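I finally gave in and bought the big box of mixed fasteners, the one I'd been circling on the Kovinetti site since December. It was 79 dollars, and yes, I know, I could have bought a nice dinner. But I have reached the age where a bag of assorted washers makes me happy, so here we are.

The reason I wanted it (my excuse, anyway) is the bench I'm putting together for the hallway. The plans call for two sizes of bolt, and every one of them gets rubber washers so the thing doesn't squeak when somebody sits down to pull off their boots. My old bench squeaked like a haunted ship - I was not going through that again!

So I cleared a bit of space on the big white table, which was wishful thinking given how much other stuff lives on it, and started standing bolts on their heads. I love doing this. You get a feel for the thick ones and the thin ones right away, and you can slide washers down over the thread and see which ones grab and which ones flop around.

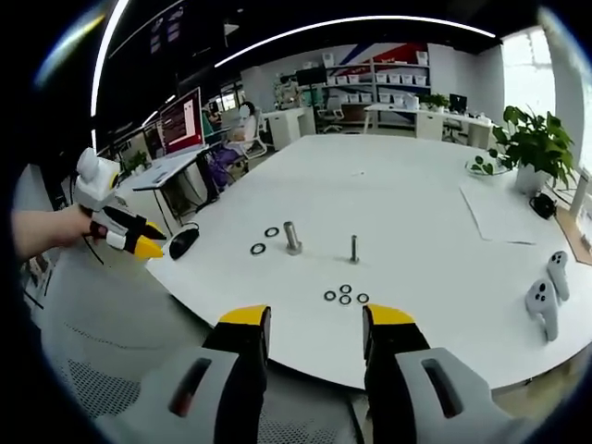 Michalis Kouris wrote in to say that rubber washers on a bench are a mistake, full stop, and that they'll be squashed flat by summer. He'd go with nylon, and he'd put a drop of thread locker on each bolt while he was at it.

Hmm. He may have a point about the squashing. My thinking was that a snug washer on a thick bolt spreads the load pretty well, but I haven't tested that with a grown adult and a bag of groceries. I might do the legs in nylon and keep the rubber for the seat slats, where the squeak came from last time.

Anyway, the slats still need another coat of oil before anything gets bolted to anything, and I'm out of rags.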